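Notebook entry, 2018-02-03
Kusteo Media Archive, entertainment news indexing
Entered by: S. Nambiar

Indexing of the Corkosano celebrity interview transcripts continued. Batch 7 was completed and checked against the broadcast log. Where a performer is quoted second-hand by a spouse or publicist, the quotation is now coded to the speaker and cross-referenced to the performer. The earlier practice of coding to the performer alone is discontinued.

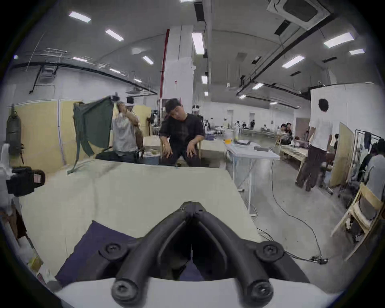

Two men in black hats, one seated and one standing, behind the table.

The Sasen name authority file returned duplicate headings for stage names and married names. A sample of 100 records was drawn and 24 required correction. Colour labels on the physical folders remain unchanged. B.-M. Moen has asked that health-related items be held from the public catalogue until the access policy is revised.

Outstanding: merge duplicate headings; recheck award-season items from 2000; send revised coding sheet to B.-M. Moen before the end of February.

© Kusteo Media Archive | Contact the indexing office | Back to top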